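Print this page
E-mail this entry

2022-06-24
Bench 2, hand-held grippers. Entry by Talha Soomro. Copy to Ramiro and Ghazala.

Right-hand unit stopped closing fully during the brush and cup task. Trigger travel felt normal. The jaws came in to a point and stayed there, leaving a gap you could pass a pencil through. The log shows jaw width flat for the last 14 episodes, so the fault started before any of us felt it. Babak had signed those off as good. I have moved them to the hold folder and they should not go to Brandorell until we decide.

Took the side cover off. The set screw on the drive link had backed out and the link was slipping on its shaft. Same screw as the one Wajid reported on the left unit in May. That one got thread locker. The right one did not, and the maintenance sheet says both were done. My initials are on it, so that is mine to fix.

Cleaned the shaft flat, new screw, thread locker, left it to cure over lunch. Then 500 open/close cycles with nothing in the jaws, checking the gap every so often. No movement in the link. Went back to the table and tried it on the hairbrush, held at the neck, since the handle is polished and would slip first if grip force was down.
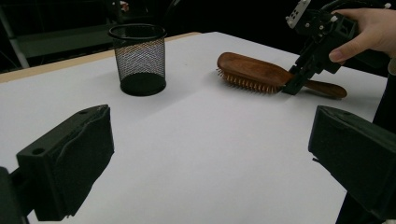
Right unit after repair, closed on the neck of the brush. Mesh cup at left.

Brush held without sagging on each lift. Jaw width in the log now follows the trigger all the way down. Zero offset had shifted, so I redid the calibration and saved it as file 717. Do not load the older file on this unit, it will read closed when it is still open.

Still to do:
- Ghazala to go through the held episodes and say which to drop.
- Ramiro to ask Derkasis if they have a longer set screw.
- Paint mark across the screw head on both units so slip shows by eye.
- Correct the May sheet. I will do this one.

Print this page
E-mail this entry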